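件名：意見募集フォームの回答が、書き出したCSVで一部欠落する
製品：Lotel 意見募集モジュール
契約者：Vundham町役場 まちづくり課
受付日：2023-11-27
優先度：高
状態：解決済み（恒久対応の配信待ち）
担当：Restrepo サポート窓口 Melquiades Sandoval

お客様からの申告（初回）

お世話になっております。Vundham町役場まちづくり課です。

町のウェブサイトで、Lenomier地区の町有地活用についての意見募集を行っています。町営住宅を建てる案に対して住民の意見を聞くもので、募集は先週締め切りました。回答を集計するために管理画面からCSVを書き出したところ、件数が合いません。

管理画面の一覧では181件と表示されます。CSVを表計算ソフトで開くと、見出し行を除いて125行しかありません。差は56件です。

ブラウザを変えても、別の職員のパソコンで書き出しても同じ結果でした。書き出しの途中でエラーは出ず、「書き出しが完了しました」と表示されます。

意見の概要と町の考え方は、2月の議会に資料として提出する予定です。その前に地区の説明会でも配るため、集計作業はすぐに始める必要があります。欠けた分が消えてしまったのか、書き出しだけの問題なのか、まずそこを教えてください。

サポート返信 1

Vundham町役場 まちづくり課 御中

Restrepoサポート窓口のSandovalです。ご連絡ありがとうございます。

一覧に表示されている回答は、データベースから直接読み出しています。一覧で氏名と意見の本文まで開けるのであれば、回答そのものは保存されています。CSVに入っていない回答をどれか選び、詳細画面を開いて内容が表示されるか確認をお願いします。

あわせて、次の点をお知らせください。

・書き出し画面で指定した期間と状態（未読、確認済み、すべて）
・文字コードの選択（UTF-8かShift_JISか）
・フォームの項目を募集の途中で変更したかどうか
・表計算ソフトで開くとき、フィルターが掛かっていないか

調査が終わるまで、回答の削除、項目の変更、募集ページの再公開は行わないでください。閲覧と書き出しは何度行っても差し支えありません。

お客様返信 1

確認しました。

CSVにない回答を一覧から開くと、氏名、住所、意見の本文とも表示されます。消えてはいないようで安心しました。

期間は募集の開始日から締切日まで、状態は「すべて」です。文字コードは最初がShift_JISで、UTF-8でも試しましたが行数は変わりません。フィルターは掛けていません。

項目の変更は一度あります。募集を始めて数日たったころ、住所欄の下に「建物名・部屋番号」を追加しました。紙の意見書と様式をそろえるよう総務課から言われたためです。最初は町名と番地だけの欄でした。

なお、欠けている回答は特定の日に固まっているわけではなく、追加した日より後のものに散らばっています。追加前のものはすべてCSVに入っています。

サポート返信 2

ありがとうございます。項目を追加した後の回答だけが欠ける、という点は大きな手がかりです。

ただし、追加後の回答がすべて欠けているわけではないので、項目の追加だけでは説明がつきません。CSVに入った回答と入っていない回答で、次の違いがないか比べてみてください。

・意見の本文に改行や引用符があるか
・本文の長さ
・建物名・部屋番号の欄に入力があるか
・添付ファイルの有無
・スマートフォンからの投稿かどうか（詳細画面の下部に出ます）

全部を調べる必要はありません。両方から適当に選んで見ていただければ足ります。こちらでは同じ版のLotelに検証用のフォームを作り、途中で項目を追加した状態を再現します。

お客様返信 2

見比べた結果です。

改行は両方にあります。本文は200字以内という制限を掛けているので、長さに大きな差はありません。添付ファイルも両方にあります。スマートフォンとパソコンも混ざっています。

建物名の欄は、欠けているほうはどれも入力がありました。ただ、CSVに入っているほうにも入力のあるものがあります。建物名だけが原因とも言えないようです。

もうひとつ気づいたことがあります。欠けているほうは住所が長いです。募集のお知らせに「町内に通勤・通学している方は、勤務先または学校の所在地も書いてください」と記載したため、住所欄に自宅と勤務先の両方を書いた方がかなりいます。そこに建物名が加わるので、一覧で見ても折り返しています。

サポート作業記録（社内）

検証環境で再現を確認。

手順：
1. 住所欄だけのフォームを公開し、テスト回答を送信。
2. 公開したまま「建物名・部屋番号」を追加し、項目の種類を「住所の続き」に設定。
3. 建物名に入力した短い住所の回答と、長い住所の回答をそれぞれ送信。
4. 管理画面からCSVを書き出す。

結果：手順1の回答と、手順3の短い住所の回答は出力される。長い住所の回答は行ごと出力されない。画面の表示は「書き出しが完了しました」のまま。

書き出し処理のログを詳細モードにすると、該当行で列の長さ超過の警告が出ている。項目の種類が「住所の続き」の場合、書き出し時に住所と結合して一つの列にまとめる。結合後の列の上限が80文字で、超えた行は警告を記録して飛ばす作りになっていた。入力側の上限は項目ごとに判定するため、投稿の時点では何も起きない。

補足：途中で追加したことは直接の原因ではない。最初から二つの項目を置いたフォームでも同じことが起きる。今回は追加前の回答に結合対象がなく、上限の判定を通らなかったため、追加日を境に欠けたように見えた。

開発へ引き継ぎ。要望は二点。上限の撤廃と、飛ばした行がある場合に画面へ件数を出すこと。後者は特に優先を依頼。

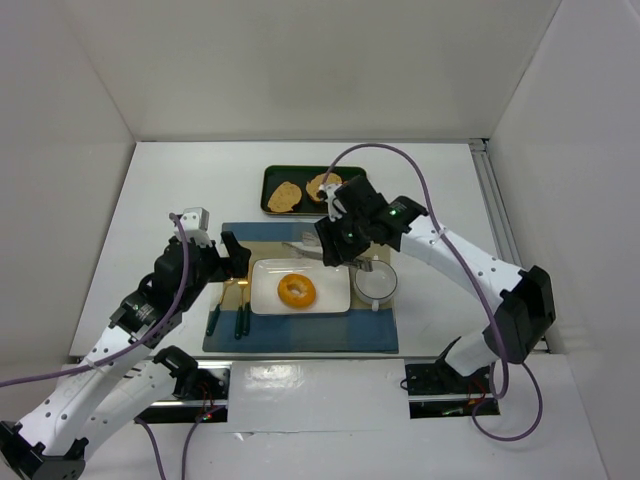

サポート返信 3

原因が分かりましたのでご報告します。

Lotelの書き出し処理では、「住所の続き」に設定した項目を住所欄と結合し、CSVの一つの列に入れます。この結合後の長さに80文字の上限があり、超えた回答が行ごと省かれていました。お客様の操作やフォームの作り方に問題はありません。製品側の不具合です。画面に警告が出ない点も含めて、ご迷惑をおかけしました。

回答のデータは欠けていません。次の手順で、すべての回答を書き出せます。

1. 管理画面で「意見募集」を開き、該当の募集を選ぶ。
2. 「書き出し」タブの「詳細設定」を開く。
3. 「住所項目を結合する」のチェックを外す。
4. 期間と状態は前回と同じ指定にして、CSVを書き出す。
5. 行数を一覧の件数と照合する。

この設定では「住所」と「建物名・部屋番号」が別々の列になります。フォームの項目そのものは変更しないでください。項目の種類を変えると、投稿者に送った受付控えと管理画面の表示に違いが出る場合があります。

お客様返信 3

手順3のチェックボックスが見当たりません。「詳細設定」を開くと、文字コード、区切り文字、日付の形式だけが並んでいます。

まちづくり課の共用アカウントで入っています。

サポート返信 4

失礼しました。「住所項目を結合する」は、サイト管理者の権限を持つアカウントにだけ表示されます。まちづくり課の共用アカウントは「部署編集者」のため、この設定が隠れています。

対応は二通りあります。

ひとつは、サイト管理者の権限をお持ちの総務課の広報担当の方に、書き出しを代わりに行っていただく方法です。もうひとつは、広報担当の方の画面で「利用者と権限」を開き、共用アカウントに「書き出し詳細設定」の権限だけを追加する方法です。後者の場合、ほかの部署のページを編集できるようにはなりません。

意見には氏名と住所が含まれますので、どちらの方法にするかは町の個人情報の取り扱いに沿ってお決めください。弊社がお客様に代わって回答を書き出し、メールでお送りすることはいたしません。

お客様返信 4

総務課と相談し、広報担当の職員が書き出して、庁内の共有フォルダに置く方法にしました。権限の追加は申請書が必要で、決裁に時間がかかるためです。

教えていただいた設定で書き出したところ、181行ありました。一覧の件数と一致しています。前回欠けていた回答も入っていました。

別の質問が二つあります。

一つ目。Shift_JISで書き出すと、氏名の一部が「?」になる方がいます。UTF-8では正しい字が入っているようですが、UTF-8のファイルを表計算ソフトでそのまま開くと全体が文字化けします。

二つ目。募集ページの下に「現在の受付件数」という表示があり、ここが125件になっています。住民の方から、自分の意見が数に入っていないのではないかと電話がありました。これも同じ原因でしょうか。

サポート返信 5

件数の一致を確認いただき、ありがとうございます。

一つ目のご質問について。Shift_JISに含まれない漢字は、書き出しの際に「?」へ置き換わります。氏名を正しく扱う必要がある場合は、UTF-8で書き出してください。表計算ソフトではファイルをダブルクリックで開かず、「データ」の「テキストまたはCSVから」を選び、文字コードにUTF-8を指定して取り込むと化けません。書き出しの詳細設定に「BOMを付ける」という項目もあり、これにチェックを入れるとダブルクリックでも開けます。こちらもサイト管理者の画面にだけ出ます。

取り込みの際、郵便番号の列は「文字列」にしてください。数値として取り込むと、先頭の0が落ちます。

二つ目について。公開ページの受付件数は、夜間に自動で作成される集計ファイルの行数を表示しています。この集計ファイルは既定の設定で書き出されるため、同じ不具合の影響を受けています。手動の書き出しで結合を外しても、夜間の集計には反映されません。

当面は、募集ページの編集画面で「受付件数を表示する」をオフにしてください。部署編集者の権限で変更でき、すぐに反映されます。修正版を適用した後にオンへ戻すと、次の夜間集計から正しい件数になります。

お電話をいただいた方については、管理画面の一覧で氏名を検索し、回答が表示されれば受付済みです。投稿時に送られた受付控えメールの受付番号でも検索できます。

お客様返信 5

受付件数の表示をオフにしました。電話をくださった方の分は一覧で確認し、受付済みであるとお伝えしました。

文字の件もBOMを付けて書き出し直してもらい、問題なく開けました。郵便番号は注意します。

同じ仕組みを使った募集が、過去にもいくつかあります。駐輪場の利用時間についてのものと、公園での無人航空機の利用についてのものです。どちらもCSVで集計し、結果を公表済みです。これらに欠けがないか調べる方法はありますか。欠けがあれば、公表した資料を直さなければなりません。

サポート返信 6

過去の募集についても、回答が保存されていれば確認できます。

管理画面の「意見募集」で「終了した募集」に切り替え、それぞれの一覧の件数と、当時お使いになったCSVの行数を比べてください。本文に改行がある回答は、テキストエディターで開くと一件が何行にも分かれて見えます。照合には表計算ソフトをお使いください。

項目の種類に「住所の続き」を使っていないフォームは、今回の不具合の対象外です。お客様のサイトの設定を確認したところ、駐輪場の募集は住所欄がなく、地区を選ぶ形式でした。こちらは影響を受けません。公園の募集は住所と建物名の二つの項目がありますので、照合をお願いします。

保存期間を過ぎた回答は自動で削除されます。公園の募集の保存期間は年度末までに設定されています。確認が終わるまで延ばしておく場合は、募集の設定画面の「回答の保存」で変更してください。

お客様返信 6

公園の募集を照合しました。一覧の件数と、集計に使ったCSVの行数は同じでした。当時の担当者にも聞いたところ、町内在住の方だけを対象にしていたので、勤務先を書く人はいなかったはずだとのことです。公表済みの資料は訂正せずに済みます。

保存期間は念のため延ばしました。

今回の件は課長から議会事務局にも報告することになりました。原因を書いた文書をいただけますか。受付控えの内容に影響がないことも入れてください。

サポート返信 7

承知しました。報告書をPDFで作成し、このチケットに添付しました。記載した内容は次のとおりです。

発生した事象：CSVの書き出しおよび公開ページの受付件数で、一部の回答が省かれた。
原因：住所の項目を結合した列に長さの上限があり、超えた回答を出力しない処理になっていた。
影響を受けないもの：回答の保存、管理画面の一覧と詳細、投稿者への受付控えメール、添付ファイル。
外部への情報の流出：なし。
暫定対応：住所項目の結合を外した書き出し、受付件数の非表示。
恒久対応：上限を撤廃し、出力できなかった回答がある場合は件数と受付番号を画面に表示する。

修正版は検証中です。配信の日程が決まりましたら、このチケットと管理画面のお知らせの両方でご案内します。適用は夜間の保守時間に弊社で行いますので、お客様側の作業はありません。

お客様返信 7

報告書を受け取りました。宛名が「まちづくり課」になっていますが、町長宛てにしていただけますか。内容はこのままで結構です。

集計作業は予定どおり進んでいます。Lenomier地区の説明会の資料には、全件を反映したものを使います。

サポート返信 8

宛名を直した版に差し替えました。前の版は添付から外してあります。

修正版の配信が済むまで、このチケットは「解決済み（配信待ち）」として残します。その間に新しい意見募集を始める場合は、書き出しのたびに一覧の件数と照合してください。「住所の続き」を使わず、建物名の項目を「一行テキスト」で作れば、今回の現象は起きません。

社内メモ

・ほかの契約者で「住所の続き」を使用中のサイトを抽出し、同じ案内を送る。文面は返信3と返信5をもとに作成。
・よくある質問に「CSVの行数が一覧と合わない」を追加。権限によって詳細設定の表示が変わることを冒頭に書く。返信3ではこれが抜けていて、お客様に一往復分の手間をかけた。
・夜間集計の設定を手動書き出しと共通にする案は、別チケットで開発と協議。
・配信後、Vundham町の受付件数の表示をオンに戻すよう連絡する。（Sandoval）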